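Stock fingers vs. soft fingers for produce? Wrist cam questions too
Grippers and End Effectors > Small Arms

gridlocked71
I've been putting the Brulness two-finger up against a Warneo with silicone pads, same arm, same controller, and I'm ready to declare that both of them hate vegetables. The Brulness goes first because it was already bolted on. Black fingers, rounded tips, and all the tenderness of a stapler.

My main problem is fruit sitting down inside fabric. The controller wants to know where the green thing ends and the bag begins, and so do I.
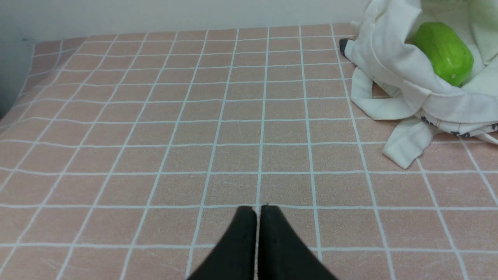 Wrist cam, Brulness fingers. Target is the green one in the tote.

Questions:
Would you go in from above or come in along the long side?
Is there any point in a wider lens?

mostly_torque
From above, fingers across the short axis. But your real trouble is the folds. Rounded tips will pinch a wad of fabric along with the skin, and then you're lifting a bag and calling it a papaya.

Also watch that strap on the right. I've lost more afternoons to bag handles than to bad firmware.

Ustyna Polishchuk
I disagree on the wide lens before anyone sells you one. Look at how your grid lines fan out at the bottom corners. You already have plenty of width. Calibrate what you have, then complain.

The pink cloth is a gift, by the way. Lime green on white on pink, and your segmentation still struggles? I'd look at the controller before the fingers. I ran a Kovalchuk board for 5 months and it blamed the gripper for everything.

gridlocked71
It is a Kovalchuk board. I feel seen, and a little attacked.

Different setup, same fingers. I figured a bowl with an open top would be the easy one.

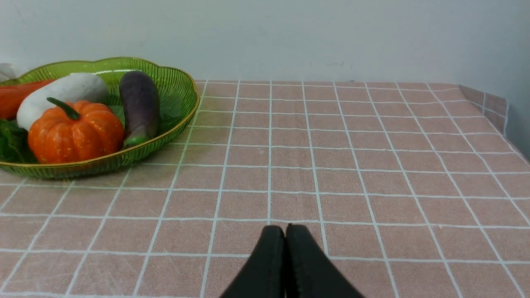 The bowl job. Pumpkin first, eggplant second, carrot if I'm still speaking to it.

mostly_torque
Easy one, he says. Green ribbed sides, gold-colored rim, everything leaning on everything else. A depth camera will take one look at that plastic and start writing fiction. Grab the pumpkin by the body and leave the stem alone — it's curved, and it'll roll on you.

skerkeo_fan
Skerkeo suction cup. Done. Next thread.

Ustyna Polishchuk
Suction on a pumpkin with deep grooves? Please film it. I could use the cheering up.

skerkeo_fan
Small cup, go between the grooves. I've had over 2 dozen good lifts on ribbed stuff. The eggplant is even easier.

mostly_torque
The eggplant I'll give you. The pumpkin I want to see.

gridlocked71
OK, plan for March: recalibrate the camera, swap to the Warneo, run each target 5 times with both sets of fingers and post the numbers. If somebody lends me a Skerkeo cup I'll run that too, pumpkin included.

skerkeo_fan
PM me your address. I want the cup back.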